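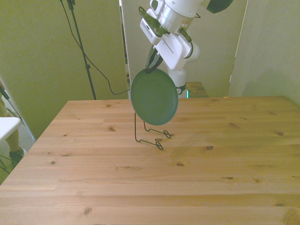
Dark green plate, black wire stand.

Home Stories Essays Archive Submit

The Jallthorpe Closure
Reading time: 5 minutes

The levelling run from Istow to Jallthorpe was closed in March with an error of 17 millimetres. Venla Mustonen entered the figure in the book, drew a line under it and went to find something to eat. The allowable error for a run of that length was four.

She had begun at the bolt in the church wall at Istow, whose height had been accepted since before the pumping station was built. From there the line followed the drain bank, crossed at the sluice and ended at a brass stud in the step of the old weighhouse. Sights were kept to 40 metres. The staff was held by a boy from the drainage office who did not speak and who kept the bubble centred at all times. The wind was light. She had checked the collimation of the instrument before breakfast and again at the sluice.

The office had asked for the run on account of the new pump. The pump was to start at a given water level and stop at another, and both levels were stated as heights above the Istow bolt. If the heights at the Jallthorpe end were wrong, the pump would start late. The contract, with Eskola, allowed no change to the settings after April.

Over dinner she did the arithmetic a second time, on the back of the menu, and got the same answer.

There are three common ways to lose 17 millimetres. The observer can misread the staff, in which case the error is usually a round one, ten or a hundred. The staff can be put down on soft ground and sink between the backsight and the foresight, in which case the error is small and repeats. Or the mark at one end can have moved. Venla ruled out the first by the book, where every reading was taken on three wires and every mean agreed. She ruled out the second by the change plate, a heavy iron tripod the boy had stamped into the bank at each station with what she took to be resentment.

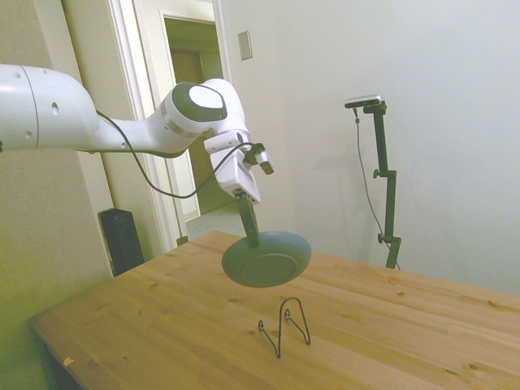 Which of the two marks had moved? The stud at Jallthorpe had, going by the 20 intermediate points along the bank, which all agreed with their old values until the last stretch.

The last stretch was 400 metres long. It left the bank at the sluice, went down a cinder track and came up Skostgate to the weighhouse step. She levelled it again the next morning, in both directions, starting at six o'clock before the ground warmed and the air over the cinders began to shimmer. The two results differed by less than a millimetre. Compared with the old value, the stud was low.

She sat on the step and looked at it. It was a good stud, domed, set in lead. The stone around it was sound. There was no crack in the wall and no gap under the door. A building that goes down evenly gives no sign of it to the people inside, and the weighhouse had been let for many years as a shop selling buttons and wool. The woman who kept it came out with a broom, swept round the legs of the level and went back in.

The old value had been signed by R. Danko. The signature was in the register at the drainage office, in a narrow upright hand, beside a note of the weather. Venla wrote that evening. She set out the run, the misclosure and the repeat, and asked whether the earlier work had been tied to the Istow bolt directly or carried over from some other mark. She did not suggest a mistake. It is usual, in such letters, to leave a space where the other person may put one if they wish.

The reply took nine days. Venla used them to draw the long section and to level the sluice sill, which had not been asked for and was not paid.
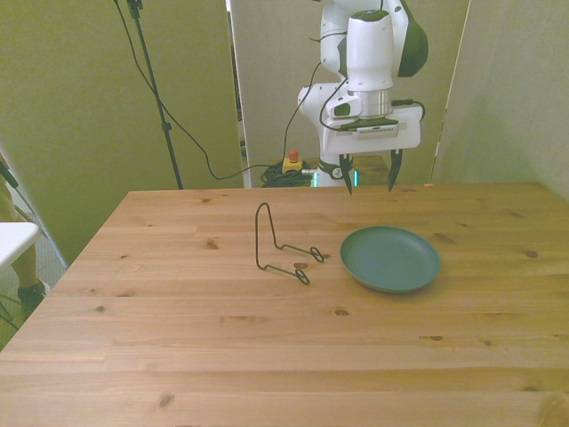
Romana Danko wrote that the work had been tied to the bolt directly, in a frost, and that she would stand by every reading in it. She added that she had been told at the time to round the weighhouse value up. The register had been due at the printer and a height that disagreed with the one before it would have meant a fresh survey of the whole parish. Her own figure was in the field book, if the field book had been kept. She had retired and had a garden on a slope, which she had not levelled.

The field book had been kept. It was in a box of receipts, under the stairs. The reduced height of the stud was on the last page in pencil, and it was lower than the printed value by 16 millimetres.

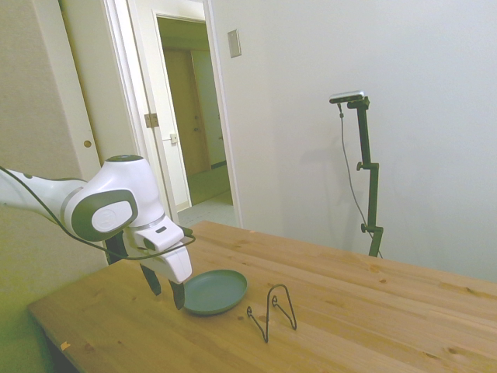
Nothing at Jallthorpe had moved, or it had moved by one millimetre, which was within the error of either observer. This was harder to report than a subsidence. A sunk building belongs to no one, but a rounded figure has an author and a date, and most of the parish drains had been cut to it. Venla explained the consequence to the office clerk in terms of crockery. The parish was made like the green plate, flat across the middle with a low rim all the way round, and on ground of that shape a small error in height becomes a large error in where the water stands. The clerk asked how large. She showed him on the plan — the two lower fields and the bottom of Skostgate, as far as the chapel gate.

He asked whether the letter from Danko had to go in the file.

She said that the field book would have to go in, and that the letter explained the field book.

He said he would ask. He put both of them in a tray with other papers and moved the tray to a different part of the desk.

The pump settings were altered on the last working day of the month. The certificate gave the reason as revised levels. Venla was sent a copy with her name on it and, under her name, in smaller type, the words "after Danko". She had not requested this and could not find out who had. She posted the copy on to the address with the garden and kept the envelope weight on her expenses, second class.

In April she was sent to Istow again, to check the bolt.

Shares 17 Comments 4

Previous Next Back to Stories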